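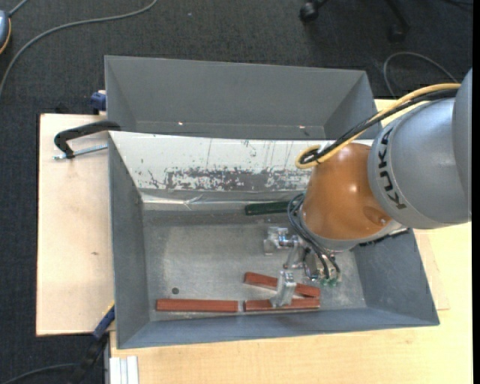

Skedasach bin-picking kit: data card and notes for integrators

August, Goossens integration desk

Skedasach is a bin-picking software and gripper kit for six- and seven-axis arms. It is supplied with a pick planner, a gripper interface and the recorded pick set covered by this card. The set was recorded at the Clikcombe bench on a KUKA arm with a hose-fed metal gripper, working over open grey metal bins on a wooden table.

Contents of the set

The set holds 1371 pick attempts, of which 346 are held back for testing. Each attempt is one folder with the following:

- colour stills from a fixed camera
- joint positions and tool pose, logged through the approach and lift
- gripper command and pressure switch state
- the planner's chosen grasp and its score
- a result code (see "Result codes")

The folders are numbered in recording order. Folders that failed the clock check were removed and the numbers were not closed up, so expect gaps.

Bench layout

Two bins stand one behind the other, held by clamps at the side. The sloping rear face of the front bin carries a white panel, now heavily scuffed along its lower part. The panel was not replaced during recording. Segmentation models trained on clean bins tend to read the chipped areas as small parts, and we left them in for that reason.

Parts are plain rectangular bars, mostly reddish-brown, with some dark green. They lie flat on the bin floor, singly, end to end or at an angle to each other. Bars lying end to end with a narrow gap are the hardest case for the planner, which may merge them into one long part. Set `split_ends: true` in the planner file if your parts are of similar shape.

Cables and hoses

The gripper hoses arch out to one side of the wrist and can hide part of the bin from the camera. The arm mask shipped with the kit covers the arm and gripper but not the hoses. A hose mask has to be made for each installation — the hoses settle differently every time the tool is refitted.

Check cable slack before the first run. Move the wrist through its full range at reduced speed, with the bin empty, and watch the loop above the wrist for snagging.

Result codes

0: part lifted and held
1: no part held
2: more than one part lifted
3: stopped by force limit
4: stopped by operator

Codes 0 to 3 are written by the controller. Code 4 is entered by hand and may be missing from early folders.

Known limits

- One bin type and one part shape only. Scores should not be carried over to round or flexible parts.
- Depth is not included. Shiny surfaces on the bin floor gave poor returns and the depth channel was dropped.
- Lighting was not controlled.
- Cycle times in the logs include a 900 ms settling pause before each lift. Subtract it before comparing with other kits.

Versions and support

Version 2 of the planner is needed to replay the logs; earlier versions will not open them. Licence keys are issued by Stakville with the gripper interface, one key per controller. Faults should be reported with the folder number, the planner file and the controller log attached.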